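## 4. Setting Up Your Yimyam Desk Lamp

You have unpacked the lamp, matched the parts against the list in Section 3, and found the bag of screws taped to the inside of the lid, where everyone looks last. Set-up takes 11 minutes if you read the steps first and longer if you are the sort of person who doesn't. We make no judgment. The drawings in the back are for you.

**Before you start**

- Keep the lamp unplugged until step 9. The lamp doesn't mind either way, but you might.
- Leave the film on the shade. It keeps off fingerprints, and peeling it at the end is the best part.
- You will need a Phillips screwdriver. The small flat tool in the screw bag is for the clamp cap only, and it bends.

### 4.1 Choosing a spot

The clamp fits tops up to 2 inches thick. It wants a flat underside with no rail, drawer runner or old chewing gum in the way, so run a hand along the bottom of the desk before you commit. Glass tops are out. So are tops made of slats, although we have had letters.

If you write with your right hand, put the lamp on the left, and the other way around for left-handers. Otherwise you will spend the winter writing in the shadow of your own knuckles.

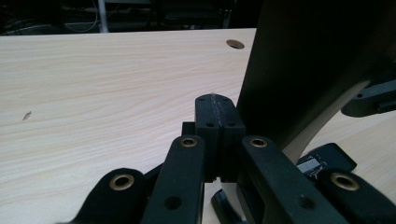 The power cord leaves the lamp at the bottom of the post and is 90 inches long, more than most people need and never quite enough for the rest. Plan its route before you tighten anything. A round hole near the far edge of the desk, with a brownish rim, is the easy way down: feed the plug through first, then pull the slack after it. If your desk has no hole, run the cord over the back and hold it with the two stick-on clips. Wipe the surface first, as the clips have strong opinions about dust.

> **Caution:** Don't drill a cord hole on the strength of this manual. Measure, sleep on it, measure again, and check what lives under the desk.

### 4.2 Mounting the clamp

1. Turn the clamp knob counterclockwise until the jaw is wide open.
2. Press both rubber pads into place, ribbed side out. If they fall off, they were ribbed side in.
3. Slide the clamp onto the desk until the back plate meets the edge.
4. Tighten by hand until the clamp no longer slides. Then give it one more quarter turn and stop. The quarter turn after that is the one that leaves a dent.

**Note:** On soft wood, put the felt disk (Part F) between the lower pad and the desk. If you have lost Part F, a beer coaster does the same job and looks more cheerful.

### 4.3 Fitting the post and arm

5. Drop the post into the clamp. It should go in with a soft click and refuse to come out.
6. Hold the arm level and slide it over the peg at the top of the post.
7. Fasten the arm with the two long screws. The short ones belong to the shade, and will seem to fit here for nearly a minute.
8. Attach the shade with the short screws.

> **Caution:** The arm is on a spring. Don't cut the red tie until the shade is on, or the arm will rise quickly to the height of an adult chin.

### 4.4 First light

9. Cut the red tie, plug in the cord and press the button on the shade.
10. Hold the button to dim. Let go when you like what you see. The lamp remembers this setting until it is unplugged, at which point it forgets everything and starts over at full brightness.
11. Peel the film.

If nothing happens, push the small plug firmly into the bottom of the post. It needs more force than seems polite. If the lamp flickers, try a different outlet before you try a different lamp.

**Note for owners of the older Skadgate clamp:** it will hold this post, but the cap won't close over it. The replacement cap is part number 146. Order it by number, as the name on the old packaging was changed in June and now belongs to a hinge.

Continue to Section 5 for cleaning and for adjusting the spring.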